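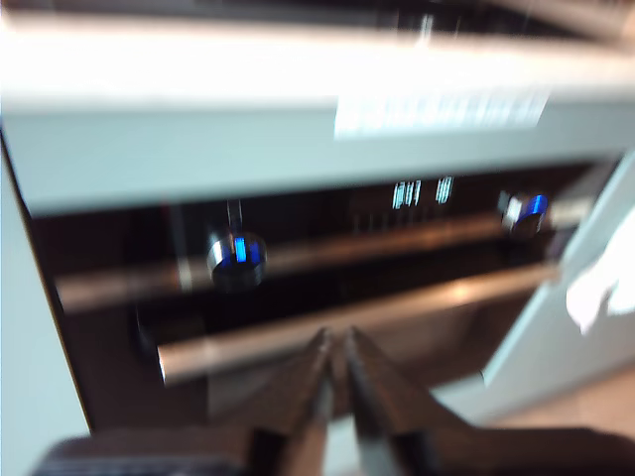 I think every high school robotics club should spend at least one season on housework, and I'd like to make the case while our own season is still fresh.

Our club meets in the old home ec room in Ellville, and for years we did what most clubs do. We built a machine to play a game on a taped-off field, we drove it to the regional in October, we came home and took it apart. I loved those years! The kids learned to solder and to lose gracefully, and a couple of them now do it for a living (the soldering). But the game was designed so a robot could play it. The balls were a friendly size. The goals were at a friendly height. If something was too hard for a gripper, the organizers had usually noticed before we did and changed it.

Last fall we switched to the Cortés household challenge. One arm, 2 fingers, and a list of jobs that any eight-year-old can do without being asked twice (well, maybe twice). Open the oven. Turn a knob to a given mark. Put a cup on a shelf. Our team picked the oven door because it looked like the easy one, and it ate most of the winter.

I wish I could bottle what happened in that room over those weeks. A door handle is a bar. You grab it and you pull. Except the door is hinged at the bottom, so the handle travels along an arc, and an arm that pulls straight back is soon fighting the hinge. The student who worked this out did it with a piece of string and a pencil on the back of a pizza box, and then went and asked her geometry teacher about arcs, voluntarily, at lunch. I've been coaching for seven years and I had never managed to send a kid to the math hallway before.

Then there was shine. Chrome and black glass are lovely in a kitchen and miserable for a vision program, which will happily find a second handle in a reflection and go after that one. The kids tried lights, they tried a bedsheet over the window, they argued about whether tape on the handle counted as cheating. (The rules allow it. They voted against it anyway, and I was so proud I could hardly stand it.) And there was speed, too. Move the arm quickly and the camera on it gives you streaks, and a label you could read a second ago is mush. Move slowly and you run out the clock. Somebody has to choose, and it was good to watch a ninth grader be that somebody.

They logged over 300 tries in a shared spreadsheet. The column headed "what went wrong" is the best student writing I read all year.

I hear the objections, and some of them are fair. A game draws a crowd and a kitchen doesn't. Our old field matches had music and face paint, and parents who'd never heard of a servo yelled themselves hoarse. At the Vurier gym we had 34 people in folding chairs watching an arm creep toward a handle in near silence. It's closer to golf. I'd also admit that the scoring needs work: a door opened halfway got the same points as a door barely touched, and our friends from Bulletti had every right to be sore about that.

Cost comes up as well, and there I think housework wins easily. You need an arm, and arms aren't cheap, but everything else is sitting in somebody's garage or at the thrift store, and when the season's over it still works as a shelf or a cup.

What I care about most is who walked in the door. Kids who never gave the battling robots a second look came to see why a machine couldn't do a chore they complain about at home. They had opinions right away. Everyone's an expert on kitchens! One boy who cooks dinner for his family most nights became our best debugger, mainly by standing there opening the door himself, over and over, and telling the programmers what his wrist was doing.

We're signed up again for next season. The kids want to try the knobs, and I've told them to start with string.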